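Wanted: Home Cooks to Help Test Recipes in Gellmont

2 min read

Midik is putting together a community cookbook, and we'd love your help getting the dishes right before it goes to print!

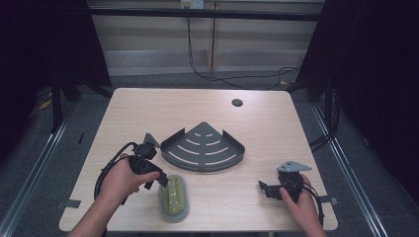
What you'll do

Cook three recipes a month in your own kitchen, starting in January, and tell us how they went – too salty, too fussy, loved by the kids, all of it. We have soups, dumplings and a honey cake that takes most of an afternoon (worth it).

Who we want

Anyone over 18 with a working oven. Beginners are very welcome. We cover groceries and pay $100 when you send in your last notes.

How to apply

Drop a note at the Midik office on Civa Street before 5 p.m. and tell us what you cooked last week.

Comments

Is there a vegetarian set?

Yes – just mention it in your note.

Signed up! Please say the honey cake is in my batch.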